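Flelel finger pads and marker mount set for hand-held grippers - 4 out of 5

We run a pair of hand-held grippers most of the day and go through pads faster than we would like. I bought the Flelel set in May to replace the Petersen pads we had been using. It comes with two pairs of finger pads, a marker mount with its screws, and a small tube of adhesive. Order from Windia if you can, the shipping was quicker than going direct.

Fitting the pads is simple. Peel off the old one, clean the finger with alcohol, leave it to dry, then press the new pad on from the bottom edge up. Give the glue 6 hours before you close the grippers on anything. I tried it after 2 and one pad slid. The instructions are a single folded sheet and the drawings are too small.
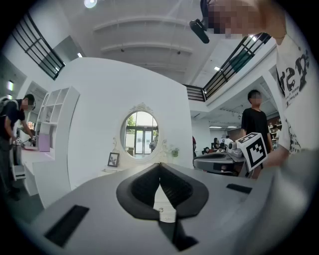

Two grippers out, one with the marker cube and its small camera beside it.

The screws that come with the marker mount are a little soft. Use a proper driver and stop when they are snug. I replaced one with a spare from a Ruladell kit and it fit fine. Check them again after the first day - mine had backed off a quarter turn. A mount that moves even slightly means calibrating again, so I put a paint mark across each screw head and look at it every morning.
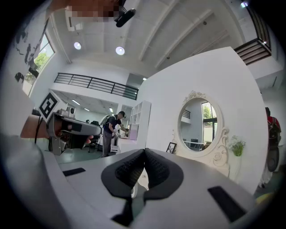 Pad alignment matters more than the sheet lets on. The two sides have to meet evenly when the grippers are closed, or small parts twist as you pick them up. I set mine by eye from above, with the textured black pads angled into a V and their inner edges nearly touching down the seam. If one side sits high, lift it and start over while the glue is still wet. Trimming it afterward leaves a ragged edge that catches on fabric.

Wear has been good so far. After some 100 hours the texture is a bit smoother at the tips and the rest looks new. The Petersen pads were shiny by then. I wipe these with a damp cloth at the end of the day and keep solvents off them once they are glued.

I took off a star for the soft screws and for the adhesive, which had half dried out in one of the sets I ordered. The pads themselves are worth the money. I have another set on the shelf and will order the same again, but I will buy my own glue.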